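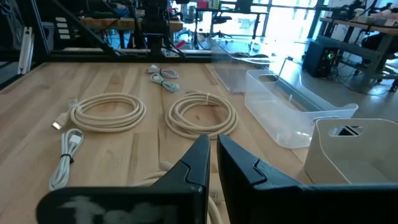
Figure 2. Coiled cables laid out on the sorting table, with storage bins to the right.

3.2 Sorting and storage of cables

Cables made up the largest share of small items in the households we visited, and most participants kept them in a single drawer or box. At the start of each session we asked the participant to empty that drawer onto a table and to take out anything they wanted to throw away. The rest was coiled and laid out before any bin was chosen. Figure 2 shows a layout from the Florus group, on a butcher-block tabletop. The longer braided cables are wound into loops, and a short white cable is folded into a bundle and held with a black twist tie.

We separated two steps that are often treated as one. Coiling is the work of making a cable compact. Grouping is the choice of which cables belong together. Participants in the Florus group coiled everything first and grouped afterward. Those in the Sodel group chose a bin for each cable as they picked it up, and coiled it on the way.

Coil shape was left to the participant. Both flattened ovals and rounder loops were common, and one person would often make both. An oval fits well along the side of a narrow bin, while a round coil tends to tip over and lean on its neighbor. Ties were offered but not required. Short cables were usually folded – a loop made from a very short cable springs open unless it is fastened.

Color was a poor guide for grouping. In Figure 2 the cables are cream, white and near-white, and two of the small coils differ only by a faint pinkish-lavender or mint tint. Participants with sets like this one turned to the connector, and several coiled their cables so that the plug stayed on the outside. Length came second.

Clear bins were used in both groups. Participants said they liked being able to check the contents from the side, and a cutout handle made a bin easy to pull off a shelf. We gave no instruction on how full a bin should be. Of the 70 bins packed across all sessions, 18 were repacked by the participant before the session ended, most often to move a long cable out from under several short ones. The bins were then returned to the place where the drawer or box had been kept, and participants were asked to use them as usual until the second visit in January.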